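The Stomthorpe Mixer

Report of the Examiner of Instruments, Stomthorpe Assembly Rooms

1. The complaint

The Examiner was asked in July to inspect a two-channel mixer, maker Rizzi, serial number 389, the property of the Assembly Rooms. It was stated that the mixer continued to play after the records had been lifted from both turntables. The complaint was made by Mr Remo Pace, who has held the Wednesday dance for eleven years and has not previously complained of anything.

The Examiner attended with her assistant, Mr Alaric Kincaid. The faders moved freely. The crossfader had been replaced at some time with a part by Zurnar, neatly soldered, and the channel meters read correctly at all levels.

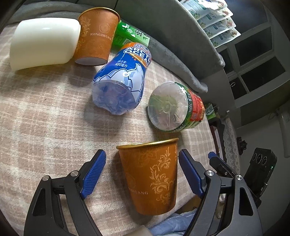
With both channels closed, a waltz could be heard in the headphones. It was faint and rather slow. Mr Kincaid identified the tune as one his mother used to hum, and asked that this be entered in the record. The mains lead was then withdrawn. The waltz went on for 4 minutes and stopped at the end of a phrase.

2. Evidence of Miss Costa

Miss Lucrezia Costa, who sold the mixer to the Rooms for 200 pounds, was interviewed at her home. She confirmed that it had belonged to Settimio Greco, who played at Stomthorpe until his hands failed him. He had fitted the crossfader himself. She had been offered 600 pounds by a collector – a courteous man, she said – and had refused it.

Asked whether she had heard the waltz, Miss Costa replied that she had danced to it. She then enquired whether the floor at the Rooms was still sprung. The Examiner was able to tell her that it was.

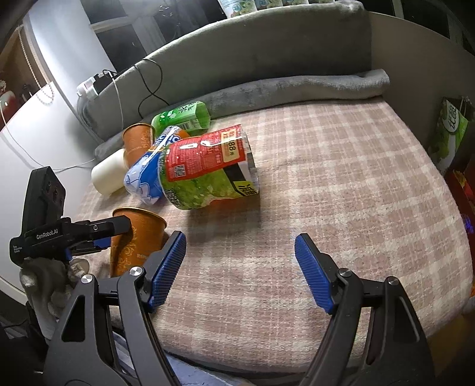 3. Findings

The instrument is electrically safe. No fault has been found, and none of its parts need be changed. The Examiner recommends that it remain in service, that the headphones be left plugged in overnight, and that Miss Costa be sent a ticket for the Wednesday dance and a second ticket with no name on it.

Akinyi Masanja
Examiner of Instruments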